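The Robot Needs a Hand

The pitch, when Fuvura made it to the staff of its returns center in February, was that the machines would take the boring part. People would open the boxes and decide what was worth saving. The robots would do the picking up and putting down. There were slides, and there was a sandwich lunch, which several people still bring up.

I have heard that pitch in a lot of buildings, and I went to this one expecting to find the usual distance between the slides and the floor. It was there, though the gap was in a place I hadn't looked before.

Fuvura handles small electronics that shoppers send back to stores: chargers, routers, speakers, things with cords. The site employs 69 people. Six of them now work with the new arms, which were supplied by a firm called Strazds and run on software from another firm called Gronby. On paper these six are "automation partners." The people who sort by hand at the next row of benches call them the babysitters, and the six have more or less adopted the name.

Ilaria Santoro is one of them. She spent years on the sorting line before she moved over, and she was good enough at it that she could tell a dead charger from a working one by how it had been packed. "If somebody wraps the cord neatly, it works and they just didn't want it," she told me. "If it's jammed in the bag, it's broken." She knows this isn't science. She was right often enough that supervisors used to bring her the odd boxes.

Her day looks different now. She sets items out for the arm, guides it through the motion, lets it try, puts the item back, and lets it try again. The target is 200 attempts a shift. A cord is a miserable thing for a gripper to deal with, because it never lies the same way twice, so a good part of the work is done down at floor level, with a gripper, an adapter and whatever the cable has decided to do.

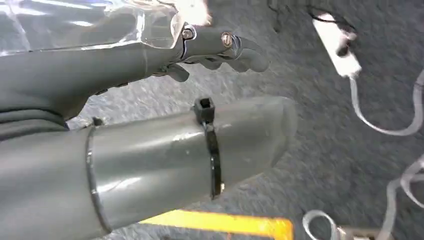
Gripper, zip-tied tube and loose cables on the carpet at the Fuvura returns center.

Management's word for all this is "teaching." I asked Santoro if she felt like a teacher. She thought about it for longer than I expected. "A teacher gets to say when the kid's ready," she said. "I get a number on a screen."

The number comes from Brorko, the monitoring system that came in along with the arms. It logs attempts per hour and the minutes between them. It was installed to measure the robots, and the operations manager I spoke with was firm about that. But an arm doesn't start an attempt by itself during training. A person does. When the gap between attempts gets long, the gap belongs to somebody, and twice this spring a partner was asked to account for one. One of those gaps was a trip to the restroom.

I put this to the manager, who said the conversations had been "supportive" and that the partners are paid 2 dollars an hour more than they were on the line. Both things may be so. The raise is real, and Santoro is glad of it. She also likes not lifting cartons, and says her shoulder has stopped waking her up. I don't want to wave that away. People who write skeptically about automation tend to have desk jobs, and I'm one of them.

Still, look at what has been swapped. On the old line the skill was in the deciding. You looked, you guessed, you tossed the thing in one bin or the other, and over time you got better, and people knew you were better. The new job asks for steadiness and patience, and it asks for the same amount from everyone. Nobody brings the odd boxes to Santoro anymore. They go to the bench with the shortest queue.

And the arms? They have not taken over any part of the line yet. The manager would not give me a date for that, or say how often they succeed with corded items, only that the trend was "encouraging." He was more open about flat boxes, which the arms handle well — though flat boxes were never what slowed anyone down.

There is also the question of what happens to six babysitters once the baby can walk. The staff asked it at the lunch in February and were told that new roles would emerge. They asked again in a meeting a few weeks later and were told the same, in nearly the same words. Fuvura has made no layoffs since the arms arrived. It has also stopped filling jobs when people leave, and there are two empty benches at the far end of the sorting row with tape across them.

Santoro has asked to be trained on repairs to the arms themselves. Strazds sends its own technician for that, and so far the answer is that the request is being looked at. In the meantime she has been watching over his shoulder when he comes in, and writing down the part numbers.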